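Dye notebook, Semple St shed
February, started 6.40 am

Madder again. Senga MacLeish dropped off the new root from Mametthorpe last night, ground finer than the last lot. Smells like a horse float. Weighed out at 20 percent on weight of fibre, wool skeins only, the Sillus 2 ply.

Scoured yesterday, left in the bucket overnight. Alum at 12 would have been plenty but I'd already mixed it at 15 so 15 it is. Don't write this up as a proper comparison with January.

Tank water not town water. Town water went brown on us both times. Chalk added, a pinch, should have wieghed it.
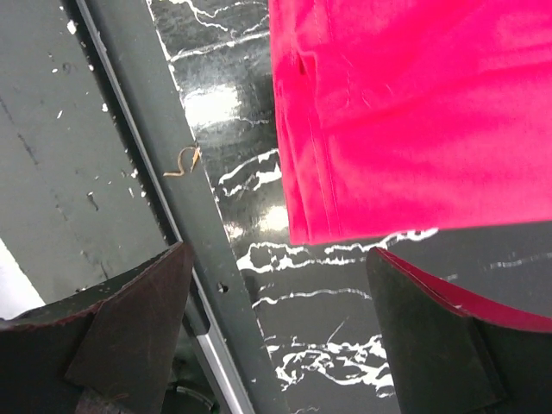 3 min read

7.15 — pot on the small burner. Bring up slow. Last time I let it get past 70 and the whole batch went brick, lovely if you want brick. Senga wants the clear red for the Niltetti order and she's right that the customer won't take "close".

7.50 — 48 degrees. Skeins in. Colour taking at the ends first, so turned them.

8.30 — 61 and creeping even with the gas right down. Lid off. Thermometer with the cracked sleeve reads two degrees under the other one, bin it.

Bath log for the year so far is 2,322 grams of fibre through, madder and weld together. Have to get to 3,734 before the mordant drum is finished or we're wasting it. Doable if the weld comes up along the back fence. It's been that dry though.

9.20 — held at 63 to 65. Skein 3 paler than the others, think it was tied too tight. Retied with a figure eight, looser. Put a bit of wool fluff in a jar of the same bath to see what it does cold over the week.

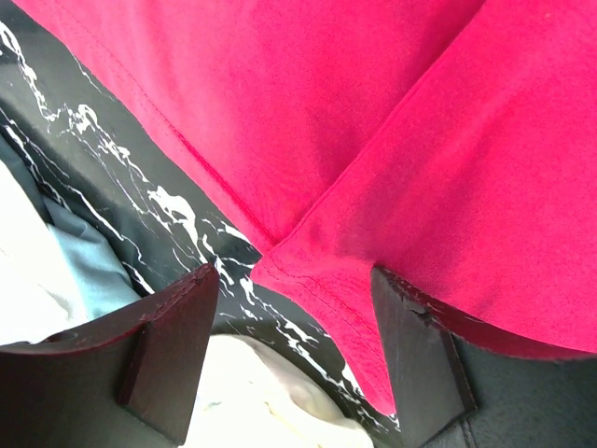 10.05 — gas off. Leaving the lot in the pot till arvo, Senga reckons overnight but I need the pot for weld.

Exhaust bath: keep it. Should give a peach on the second go, maybe a third if we add more root. Label the drum this time, the unlabelled one from before Christmas is still sitting by the tap and I'm not sticking my hand in it.

3.30 pm — out, squeezed, hung in the shade. More orange than I wanted. Possibly the chalk, possibly the grind. Won't rinse untill tomorrow.

To get: string, pH strips, a thermometer that works. Ask Senga if Mametthorpe will sell the coarse grind still.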